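Home List Archive Threads Search Join

[stellasbridge-players] Re: demo saves, the Vudik lift, and is the bell door worth it

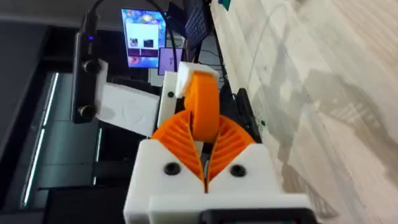
Orange fingers, orange curve, white blocks.

Posted to the list 24/08/2026

Hi all,

Quick one before I have to run, it'll be messy. Answering the long post from last night, quoted in bits further down with my replies under each one. Sorry to the digest readers, I know you hate that.

First the thing everyone keeps mailing me off-list. Yes, build 655 keeps your old demo save. No, it does not keep your key bindings. Write them down before you update. I didn't, and spent half an evening wondering why crouch was on the same key as the map. If you play on a pad you're fine, nothing moved there.

Now the post.

> I've been through the Stellasbridge demo twice now, once
> on the old build and once on the new one, and I think the
> lift in Vudik is broken. You ring it from the bottom, it
> comes down, you step on, it goes up half way and stops. I
> can jump off to the left ledge but then the lift goes back
> down without me and I can't get to the top of the tower.
> Is this a bug or am I missing something? I tried waiting.
> I tried ringing it from the ledge. I tried going out and
> coming back in by the canal door.

Not a bug, or not a whole one. The lift stops half way if the counterweight is still hooked. You want the room behind the ledge, the one with the two lamps. Drop through the floor hatch, pull the hook, climb back. The lift will now do the full trip.

The part that IS a bug: if you pull the hook while the lift is moving, it forgets where it is and sits at the bottom forever. Ringing does nothing. Save and reload sorts it. I lost a run to that on the old build and it's still there in the new one, same spot. I reported it on the Rellari form, got the auto reply, nothing since. Please report it too if you see it, they seem to go by how many of us write in.

Going out by the canal door resets the lamps but not the lift. So if the lamps are out when you come back that's normal.

> Second thing. I ran out of lantern oil in the flooded
> part and had to do the whole lower street in the dark. It
> was kind of great but also I died a lot. Is there oil down
> there that I walked past?

Yes, one flask. It's in the bakery, behind the counter, and you have to be crouched to see the prompt. Horrible placement. There used to be a second one on the well and I'm sure they took it out, I went round that well over and over. If somebody has it on the new build tell me which side.

You can also trim the lantern. Hold the light button, don't tap. Low flame burns far slower and the things in the water don't notice you at all until you're right next to them. The demo never tells you this. There's a line about it on the loading screen but on my machine the loading screen is gone before I can read two words.

> Third. The bell door. I had 1,802 marks when I got to it
> and the sign says it wants 4,000. I can't see how anybody
> gets that in a demo this size. Do marks carry over if you
> start again? Is it even worth opening?

OK so this is the one I wanted to write about.

Marks don't carry over on a fresh start. They do carry over if you use the sleep option at the ferry house, which sends you back to the first morning with your marks, your map and your lantern level. You lose keys and you lose anything you were wearing. So the way to do the bell door is: play it through once normally, get to the ferry house, sleep, and go round again. Your number from one pass is good, better than mine on my first. Two sleeps and you're there with change.

Third time round is quick. My last full loop was 40 minutes and I stopped for a sandwich. You skip the whole toll house (front gate stays open after you've slept once) and you skip the tutorial stuff on the bridge.

What pays best, in my experience, no order:

- the masks in the theater, all of them, including the one up in the ropes
- ringing every street bell before noon on the game clock
- the fish thing. Boring but steady
- not getting hit on the roofs. There's a clean run bonus which only shows up in the ledger afterwards so people miss it
- selling the map scraps you already have doubles of. Do NOT sell the one with the red corner

The red corner scrap is needed for the cellar under the bell door. Ask me how I know. If you sold it you have to sleep again to get it back, the shop won't sell it to you, he just says the same line about rain.

Is it worth it. Depends what you want. Spoiler gap.

.

.

.

Behind the bell door there's a short climb, a room with the big mural, and a fight with Drakos, who I think is meant to be the first proper boss of the full game but with less health and only two of his moves. Sweep and the stamp. Stamp has a long windup, jump late. Everybody jumps early including me. The sweep you can just duck. He drops a cloak that does nothing in the demo. It has a nice description.

The mural is the reason to go in my opinion. It's painted all the way round and it shows the town with the bridge in one piece, and if you hold the lantern low a second layer of figures comes up in the paint. Very pretty. I stood there way too long. I also think it gives away the ending of the demo's story, or at least says who broke the bridge, so if you care about that do it last.

If you only like the running and jumping, skip it. The climb is good but it's short, and the roofs are better.

> Last one. Has anyone got the map to stay open while
> moving? I keep getting lost between the theater and the
> dye yards and I'm playing on a small screen, so opening it
> every few seconds is driving me nuts.

There's a setting, it's under Sound for some reason. "Pinned map". Turn it on, then open the map and press the same button agian. It goes to the corner, see-through. On a small screen it's tiny but you can see which way is up. Text size doesn't affect it, I tried.

For theater to dye yards: leave by the stage door, not the front. Keep the water on your right until the arch with the washing on it, up the steps, and you're looking at the vats. The front way takes you round by the market and the market streets look all the same at night.

Few other things while I'm here and before I forget.

The double jump off the wet awnings. Someone asked about this in March and never got an answer. It works if you let go of the stick before the second press. Holding the stick eats the input. No idea if that's on purpose. It makes the high route over the dye yards possible without the hook, and there's a chest up there with nothing in it, so, your call.

Photo mode crashes if you open it while talking to anyone. Save first.

The music in the flooded street changes if you walk instead of run. Took me four passes to spot it. Put headphones on, walk the whole length, you get an extra part on the strings that doesn't play anywhere else that I've found.

Steam deck type machines: cap the frame rate in the game and not in the system menu. With the system cap the lift in Vudik judders and I fell off it twice. Could be just mine.

And to whoever asked if the demo save will load in the full game — don't know. The Rellari page says "progress may transfer" and that's all it says. I'd keep a copy of the folder. It's small. Copy the whole thing, the ledger is a separate file and if it's missing the game thinks you have no marks at all.

If I've got something wrong just say so on list, not in private mail please, that way it goes in the archive. I'm away from the machine most of the week so don't expect fast replys.

Still want to know about that second oil flask.

Off to catch a bus

--
stellasbridge-players list
Keep quotes short. Mark spoilers. Plain text only.

Previous in thread Next in thread Back to top

Comments on this post (4)

guest
The hook tip worked, thank you. I'd been in the lamp room twice and never saw the hatch, it's the same color as the floor.

guest
Second flask is still there on the new build for me. North side of the well, down on the little shelf, you have to hang off the edge to reach it. Easy to fall in.

guest
Sold the red corner scrap an hour before reading this. Great. Back to the ferry house I go

guest
Does the clean run bonus count if you get hit on the steps before the roofs? I took one hit from the geese there and the ledger showed nothing. Also the pinned map covers the lantern gauge on mine, can it go in the other corner?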